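Section 3. Collecting and Preparing Surface Samples

This section covers the use of the Trodovari swab kit to test household products and work surfaces for bacteria. Read Section 2 (Storage and Shelf Life) before opening a kit. The kit is a screening tool. It does not diagnose illness in people or animals.

3.1 Before you start

1. Check the date on the pouch. Do not use a kit that is past its date or has a torn seal.
2. Let the pouch stand at room temperature until the transport gel is no longer stiff.
3. Wash your hands and put on the gloves supplied. Change gloves between samples.
4. Write the sample number on the tube label in pencil or waterproof ink. Do not write on the cap.

CAUTION: If anyone in the home has a fever or a cough that cannot be explained, contact a doctor first. Do not wait for a kit result.

3.2 Liquids and sprays

1. Do not spray the product to obtain a sample. Spraying puts fine droplets into the air.
2. Unscrew the pump and dip the swab tip into the liquid for 7 seconds.
3. Place the swab in the tube, snap the shaft at the score line and close the cap until it clicks.
4. Put the pump back on the bottle, then seal the bottle in two plastic bags, one inside the other. Keep it until the result is reported.

Note: Oily products may leave a film on the inside of the tube. This does not affect the reading.

3.3 Flat surfaces

Porous materials such as unfinished wood hold bacteria below the surface and give lower counts than steel or glass. Use the Mesell wetting solution on these materials. Plain water is not suitable.
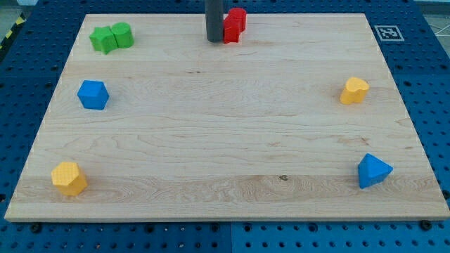
Fig. 3-1. Wooden board with small colored blocks.

1. Clear the area to be sampled and lay the paper template flat.
2. Wet the swab with 2 drops of solution.
3. Wipe the open area of the template from left to right, then from top to bottom, turning the swab as you go.
4. Discard the template. Do not use it on a second surface.

3.4 Sending the sample

Store closed tubes upright in the refrigerator, away from food. Tubes must reach the Neltolell laboratory within 3 days of collection. Samples taken late in the week should be held back and mailed on Tuesday only if they are still inside this limit - otherwise discard them and repeat the test with a new kit.

Enter the tube code in the Kvaran portal before mailing. Tubes with no matching entry are destroyed on arrival and the fee is not returned.

WARNING: Never open a tube after the cap has clicked. If a tube leaks, soak the spill with household disinfectant for the time stated on the disinfectant label, then wipe it up with gloves on.

For reading the report and the meaning of code 700 (sample rejected), see Section 4.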